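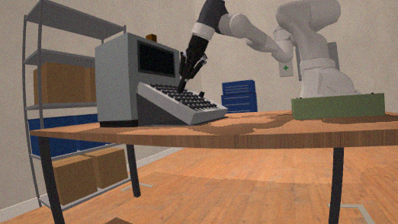 Robot arm at the terminal keyboard

Plammont Learning Support
Ticket subject: Listening exercises in Trarnine Spanish, second edition, not reporting scores to class gradebook
Product: Trarnine Spanish, Level 1, school license
Customer: Zaidi Language School
Reported by: Naveed Mughal, Head of Modern Languages
Assigned to: Arsalan Paracha, Digital Resources Support
Priority: Normal, raised to High on customer request
Status: Resolved, with one item carried forward

Original report

We adopted the second edition of Trarnine Spanish for all Level 1 classes at the beginning of the summer term. The student book, the teacher guide and the online workbook were purchased together under one school license. Since classes began in June, our teachers have found that scores from the listening exercises do not appear in the class gradebook. Reading, grammar and vocabulary scores appear as they should.

The matter affects 52 students. Students are able to open the exercises, hear the recordings and submit their answers. They receive a results page with a percentage. The teacher's view of the same exercise shows a dash in place of a score and the words "Not started."

Our mid-term reports draw on the listening results for a quarter of the grade. Teachers have been copying scores by hand from students' screens, and this cannot continue. We request a correction and, if possible, recovery of the scores already submitted.

Naveed Mughal

Log

9:10 a.m. – Support (Paracha)
Ticket received and assigned. The following information was requested from the customer: the name of one affected class, the unit and exercise number of one missing score, and confirmation of whether students sign in directly or through Pladby.

9:45 a.m. – Customer (Mughal)
All students sign in through Pladby, with the same account they use for attendance. Teachers sign in to Trarnine directly with the accounts issued at purchase. The class is Level 1, Group B. The exercise is Unit 4, Listening 2 ("En el mercado"). Every student in the group has completed it.

10:20 a.m. – Support (Paracha)
Confirmed in the teacher view for Group B. Unit 4, Listening 2 is marked "Not started" for the whole group. Unit 4, Grammar 1 and Unit 4, Reading 1 show complete scores for the same students. The license is active and the class list matches the list held by the school.

The customer was asked to have one student repeat the exercise in a private browser window, signing in through Pladby as usual.

11:05 a.m. – Customer (Mughal)
The exercise was repeated by one student in a private window and by a second student on a school tablet. Both received a results page. Neither score appears in the gradebook. The teacher has refreshed the page and has signed out and in again.

11:30 a.m. – Support (Paracha)
Browser storage and device type are ruled out. A test class was created on the Plammont side with the same book, the same edition and one test student. When the test student signed in directly, the listening score was recorded at once. When the same test student signed in through Pladby, the score was not recorded. Grammar scores were recorded in both cases.

The fault has therefore been reproduced. It is limited to listening exercises opened through Pladby.

1:15 p.m. – Support (Paracha)
Further checks were made on the link between the two services. The book is divided into 13 units, and each listening exercise has an activity code that Pladby passes back to the gradebook along with the score. In the first edition, these codes began with the unit number. In the second edition, the editorial team placed the listening exercises in a separate section at the end of each unit and issued new codes. The activity list supplied to Pladby for Zaidi Language School still carries the first-edition codes for listening. Scores are being returned under codes that the new gradebook does not recognize, and it sets them aside.

The submitted scores have been kept. They are held in an unmatched results file on the Plammont side, where they remain until they are matched or removed by a member of staff.

1:25 p.m. – Customer (Mughal)
Thank you. Please confirm that teachers may stop copying scores by hand. Please also state whether students should stop work on the listening exercises until the correction is made.

1:40 p.m. – Support (Paracha)
Students may continue. Any score submitted before the correction will be held with the others. We ask that teachers keep the handwritten records until the ticket is closed, as they will be useful for checking the recovered scores. 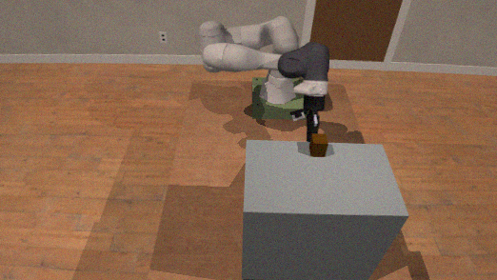 Small brown cube on the gray table, robot arm above

Steps for the school administrator

The following steps were sent to the customer at 2:30 p.m. and must be carried out by a person with administrator rights in Pladby.

1. Sign in to Pladby and open the Connected Courses page.
2. Select Trarnine Spanish, Level 1. Check that the edition field reads "Second edition." If it reads "First edition" or is blank, select the second edition from the menu.
3. Select Refresh Activity List. Do not select Remove Course. Removing the course deletes the class groups and they must be entered again.
4. Wait for the message "Activity list updated." On a school network this may take several minutes.
5. Open any unit and check that Listening stands as the last section.
6. Sign out. Ask teachers to sign out as well before opening the gradebook.

3:10 p.m. – Customer (Mughal)
Steps 1 and 2 are complete. The edition field was blank. At step 3 the page returned the message "You do not have permission to update this item." The account in use has full administrator rights for attendance and timetables.

3:20 p.m. – Support (Paracha)
Rights for attendance do not extend to courses. In Pladby, open Staff Roles, select the account, and add "Course manager." The change takes effect at the next sign-in.

3:50 p.m. – Customer (Mughal)
The role was added and the list has been refreshed. Listening is now the last section in each unit. One Group B student has completed Unit 5, Listening 1, and the score of 86 percent is visible to the teacher.

4:05 p.m. – Support (Paracha)
New scores are being recorded. Matching of the held scores was started for all Level 1 groups. Where a student has attempted an exercise more than once, the highest score is kept, in line with the gradebook setting chosen by the school.

4:40 p.m. – Support (Paracha)
Matching is complete for every unit except Unit 6. In that unit the second edition divides one long first-edition recording, a conversation at a railway station, into two shorter exercises. Students heard the new recordings, but both results were returned under a single old code and the system cannot tell which belongs to which. These scores have not been entered in the gradebook. A list showing student name, time of submission and score has been sent to the customer by secure message.

4:55 p.m. – Customer (Mughal)
Group B was checked against the teacher's handwritten record and agrees throughout. For Unit 6, the teachers will enter the scores themselves from the list and their own notes. We would like the school's concern to be recorded: the edition notes in the teacher guide describe the new listening section in some detail and make no mention of refreshing the activity list.

5:10 p.m. – Support (Paracha)
The concern is recorded and has been passed to the editorial team responsible for the teacher guide. A request has also been made for a warning in the gradebook when results are being held without a match – at present it gives the teacher no sign that anything has arrived.

Resolution

Cause: outdated activity codes for listening exercises in the course list held by Pladby.
Correction: edition field set, activity list refreshed by the school, held scores matched by Plammont.
Carried forward: manual entry of Unit 6 listening scores by the school. The unmatched results file for Zaidi Language School will be kept until the school confirms in writing that entry is complete.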